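Serving Room and Tableware Project
Progress report to the Landeg Fund
19/07/2021

This report covers the work done since our May update. The grant pays for two things: fitting out the serving room at Vornusero, and choosing the plates, mugs and small baked and steamed items that will be used in it. The room is usable now. The choice of tableware is mostly settled and the food list is still open.

Room

The old benches were taken out in May and the floor was patched where they had been bolted down. The new white table is in place. It has a grid marked on its top, which we use to set places at the same spacing each time, and a curved back edge. Delivery from Brundex was later than promised, and we used the wait to finish the painting and move the two wall outlets that the electrician had flagged in his first visit.

The table top is glossy and shows reflections from the overhead lights. We would like a more even light and have asked for a price on diffusers. The quote had not come in when this was written.

Bread and buns

We set out to find items that can be portioned one to a plate, with no cutting at the table. Plain rolls were the first thing on the list. They are cheap and easy to get, and a golden-brown roll is something every guest recognizes. The weak point is that a soft roll gives when it is held and can end up with a squashed, lumpy shape.
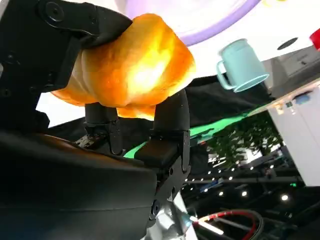 We have asked the bakery for a firmer crust and expect a second batch to compare with the first. Crumbs are a smaller matter, but they do add to the cleaning time between sittings, and we have added a brush and pan to the supply list.

The second item is a pumpkin-shaped bun with orange and white stripes. We chose it for the fall menu. It is close to round and sits well on a plate with a shallow rim. The buns cost more per piece than the rolls, so we plan to use them for the fall events only and keep the rolls for everyday service.

Plates and mugs

The tableware is from the Pitex range. We settled on a lavender plate and a pale teal mug after looking at several color pairs. Both stand out well on the white table, and staff found it easy to see at a glance which places were set. A white plate was tried early on and dropped for that reason.

The mug goes toward the back of the table with its handle to the right, and the plate goes nearer the guest. This is now the standard layout and is written up on a card for new staff.
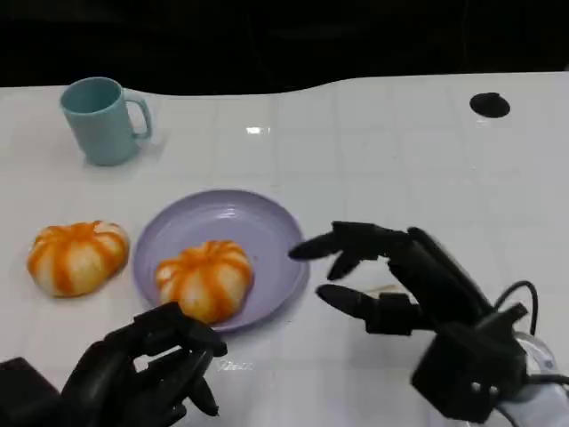

Spending

Purchases in this period came to $1,525 against a budget line of $2,000. That covers the plates and mugs, the trial food orders and the floor repair. We have held back $50 for replacing broken pieces – none has been needed so far. The rest of the line stays with the project and will go to lighting if the price is acceptable.

Still to do

The fall menu has to be confirmed with the kitchen before we place a full order for buns. Storage for the plates is also unsettled. The shelf we had in mind is too shallow, and a deeper one would block part of the doorway.
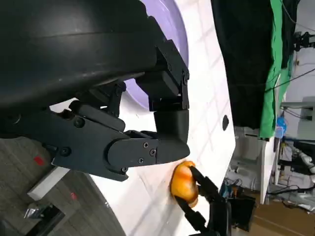 Submitted by the Project Coordinator, Vornusero Serving Room

Our next report will include the lighting quote, the results from the second batch of rolls and a final list of tableware. We are not asking for any change to the grant terms at this time.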